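Introduction to Warehouse Operations
Unit 4: Receiving and Put-Away
Course handout, revised 03/07/2018
Instructor: Indira Hegde

Purpose of this unit

Receiving is the point at which goods become the responsibility of the warehouse. An error accepted at the dock is carried forward into storage, picking and billing, and the cost of correcting it rises at each stage. Students should be able to describe the receiving sequence and complete a discrepancy report by the end of the unit.

Checking a delivery

The receiver compares the packing slip with the purchase order before any carton is opened. Differences in item number, unit of measure or quantity are written on the carrier's copy while the driver is present. A shortage reported after the driver has left is a concealed shortage and follows a separate claims procedure, covered in Unit 6.

Full inspection is seldom practical. In the Makowska case, a delivery of 2,000 units is accepted on a sample of 200, and the whole lot is held if the sample fails. Students should note who has the authority to release a held lot.

Containers and unit loads

Small parts are normally moved from supplier cartons into open boxes or totes of a standard size. A standard container simplifies shelf planning and allows stock to be counted by location. Each container should hold one item number only. 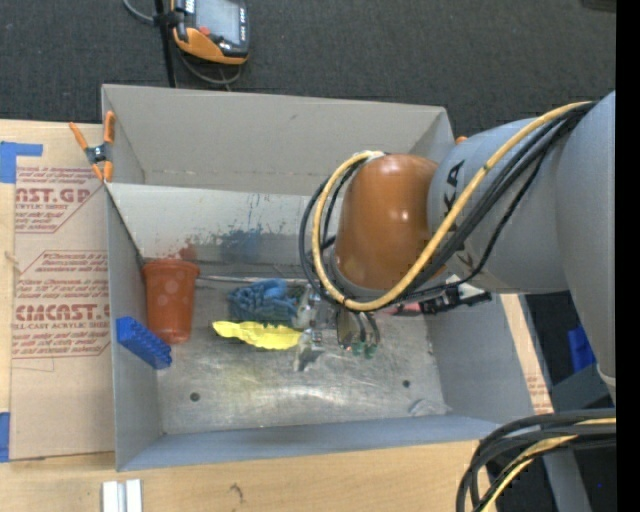
Put-away methods

Under fixed location storage, every item has an assigned place. Under random location storage, goods go to any suitable open space and the system records the address. The second method uses space better but depends on accurate scanning.

Assignment

Read the Bondton case by Angus Gillies and answer the two questions at the end. Written answers should not exceed 2 pages and are due at the start of Unit 5.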